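Unit 2 handout: Bench glassware and setup
Course notes, Room 313, Milan Prins

Read this before the October lab. The bench portion runs 48 minutes and the room has to be clear by 1630, so we won't go over glassware at the start.

Beakers. A beaker is for holding, mixing and rough pouring. The graduations printed on the side are a guide to how full it is and should not be used as a measurement. If the procedure gives a volume to a decimal place, use a pipette. If it says "add water to the beaker," the printed lines are fine.

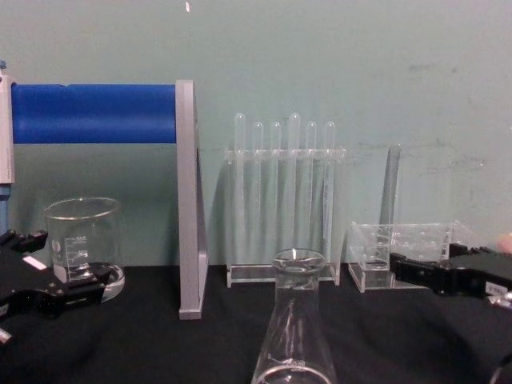
Test tubes are kept upright in a rack from the time you take them out until they go to the wash tray. Number them left to right before you add anything. Clear tubes in a clear acrylic rack, like the row of six at the back of the black cloth, are hard to see against a pale wall, so check from directly in front that every tube is seated. Tubes in one rack may stand at slightly different heights. Compare liquid levels by the bottom of the meniscus, never by the distance from the lip.

Erlenmeyer flasks. The cone shape and narrow neck let you swirl a liquid with less risk of splashing. Hold the flask by the neck, keep the base low, and move it in small circles. Do not fill past half if you plan to swirl. Stop and let the surface settle before you judge color or cloudiness.
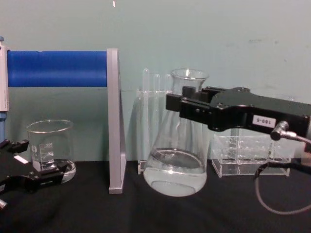 Fig. 2. Erlenmeyer flask with clear liquid in the lower part of the body, test tube rack behind.

Layout. Glassware you are not using goes along the back of the bench. The front stays open for the piece you are working with. Pipettes go back on their stand between steps, and the tip box stays closed.

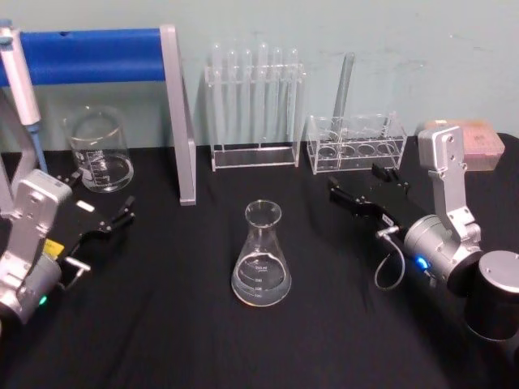 Rinse each piece three times with tap water and once with deionized water at the end. Chipped rims go in the broken glass bin, including small chips.

For your notebook:
Sketch your bench layout and label each piece.
Record tube numbers and contents in a table.
Answer problem 11 from the Jacobs packet before you leave.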